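Cutlery sorting at Pumside

Cutlery sorting at Pumside is the part-automated handling of wrapped disposable chopsticks at a takeaway packing works in Drestley. Until the arms arrived it was done by hand, at a long bench, by whoever had annoyed the rota.

The cell has two arms working over one white tabletop, with a teal tray between them. The task is to move packets between tray and table and leave them lying more or less the same way.
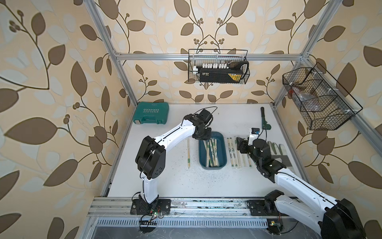 Under the old arrangement a shift of eight sorted the packets and talked. Five of them now pack orders on the floor above, where the talk is said to be worse. Hacer Uysal, formerly the quickest hand on the bench, became cell minder in October, a post with a higher hourly rate and a chair. Her duties include refilling, wiping down and being asked by visitors whether she minds. 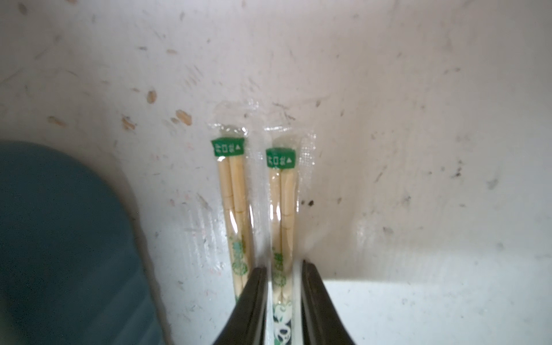
Clear plastic sleeves are slippery, shiny and badly suited to cameras, and early trials were slow. On its best day that first month the cell handled 500 packets. The works record for a single day by hand, 1,329, is still chalked up by the door, and management has twice offered to repaint that wall.

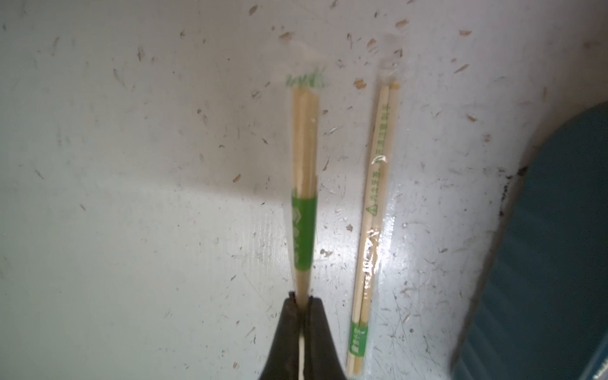
Solange Thibodeau, the union representative, secured an agreement that no one would be moved without retraining. The retraining lasted one afternoon and covered the stop button at some length. Sore wrists are reported less often than before, and boredom more often, chiefly by the minders. A second cell is planned for the McIntyre building.

Related articles
Drestley
McIntyre building
Nirnmont packing works
Rota disputes

This site uses cookies. By continuing to browse you agree to our use of them. Accept | Manage settings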